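Home > Member News > Site Visits

Site Visit Report: Palletising Cell, Clallska Depot, Trorwood

Members of the Regional Automation Maintenance Network attended a site visit to the Clallska distribution depot at Trorwood in February. The purpose of the visit was to examine the arrangements by which the depot maintains its end-of-line palletising cell, a single four-axis unit installed by Pirzada. The cell handles cartons and bagged stock feed, and has a rated capacity of 200 cartons per hour.

The group was received by Kalkidan Adugna, Maintenance Supervisor, who outlined the site induction requirements and the isolation procedure. Visitors were asked to remain behind the perimeter guarding until the cell had been locked out and each person entering had fitted a personal lock to the hasp.

The depot lies well out of town, and its location has shaped the maintenance programme to a considerable degree. A technician from Pirzada's nearest service centre must travel by road, and the depot plans on the basis that outside assistance will not arrive on the same shift.
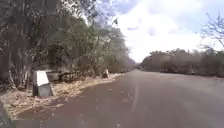
For this reason the depot holds its own stock of critical spares. These comprise vacuum cups, a complete gripper valve block, encoder batteries, a teach pendant cable and one servo drive. The drive was added to the holding after a failure in the previous financial year left the cell idle for 3 days while a replacement was freighted from Ollgate.

Ms Adugna then demonstrated the weekly inspection. The vacuum cups are checked for splitting at the lip, the dress pack is examined where it passes the third axis, and the light curtain is tested at 7 positions along its height. Feed dust is the principal difficulty at the site. The cabinet filters were originally changed every quarter; the interval has been shortened to a month, and over-temperature alarms have become rare.

Following lunch, members observed a mastering check. The arm was jogged at reduced speed to its witness marks and the recorded offsets were compared with those taken at commissioning. All were within tolerance except axis two, which had drifted slightly – a matter already noted in the depot's log and scheduled for attention at the next gearbox grease change.

Discussion centred on program backups. The depot keeps one copy on site and another at the Ollgate office, and several members undertook to review their own practice in this regard.

The Network records its thanks to Clallska and to Ms Adugna. Copies of the inspection sheet may be requested from the Secretary.

Last updated: March

3 shares | 0 comments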